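Robichaud TV Trivia Box, Second Edition

Item 1432. Boxed card game for two or more players.

The makers call this the ultimate test for people who watch too much television. We've heard that before, usually about a deck with 50 easy questions and a lot of filler. So we read the cards before agreeing to stock it.

There are 383 cards, split between sitcoms, teen dramas and musical shows. Of those, 191 are new to this edition. The rest come from the first box, so if you own that one, think hard before you pay for it again.
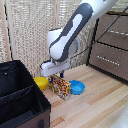

The musical round is the best part. You get a lyric and have to name the character who sang it, which is harder than it sounds. The "secrets from the set" round is weaker. Plenty of those cards repeat stories that fans have passed around for years, and the box gives no sources. Treat them as gossip.

Play time is listed as up to 59 minutes. Our test group, led by Katia Ferraro, quit well before that – two players knew everything and the others knew nothing. Mix your teams.
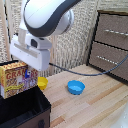
A cereal box resting partly inside a black bin.

The Urklow expansion is sold separately. It adds reality shows, and we can't say it needed to.

What buyers told us

"Fun once. The teen drama cards are way too easy." – Tyson Desjardins

"My sister and I still argue about the finale card. I think the answer is wrong." – Aaliyah McKinnon
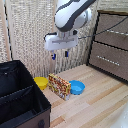

Robotic arm with its gripper open.

Opened boxes can't be returned. Cards are in English only.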